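So I've finally given up on the sofa and started walking before breakfast. Lina Chamoun talked me into it back in February and I moaned the whole way round Pilten reservoir (sorry, Lina!), but now I'm out most mornings, even in drizzle.
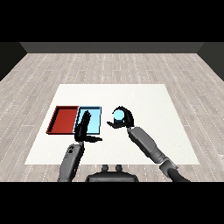
How far do you need to go to feel any benefit? For me 2,000 steps was plenty to start with, just down to the Drollis bakery and home again.

I do the full loop now, which came to 2,354 steps last time, with a stop on the bench for a flask of tea.

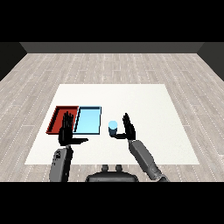

My old boots leak though, so I'm after a new pair before the lane gets properly muddy.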